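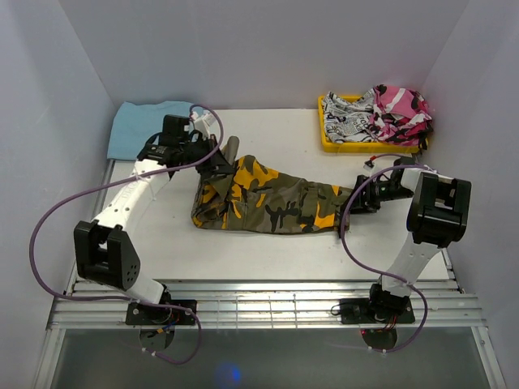

Do failed folds belong in the training set?
Posted by dostenora_lab

We have 1176 teleoperated episodes of two arms folding clothes. In 52 of them the operator drops the garment and picks it up again. The Konix paper cuts clips like that, the Hemitz one keeps them. Which holds up on camouflage prints, where the pattern hides the seams? 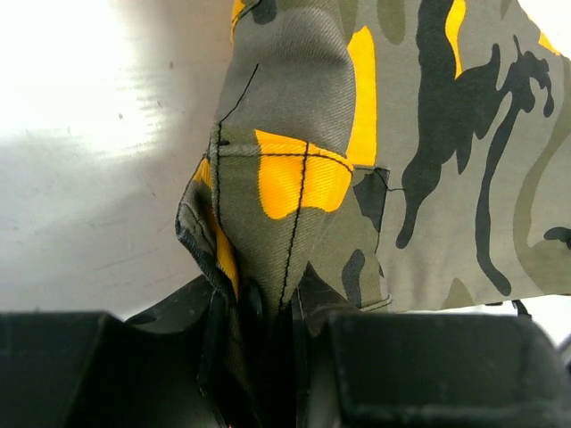

Wrist view, camouflage garment, stitching close to the fingers.

hemitz_reader
Keep them, but label where the drop starts and mask the actions for the second before it. The regrasp is the part you want the policy to learn — the drop is not. We trained 5 seeds each way and the masked set recovered more often. Prints made no difference we could measure once the wrist view was included.

tableside
just delete them, 52 is nothing

Lytvynenko
Depends on your action chunk length. If it's long, masking one second leaves part of the drop in the target. Check that first. Also report the two garment types separately, plain and printed. We averaged ours and had to redo the table in May.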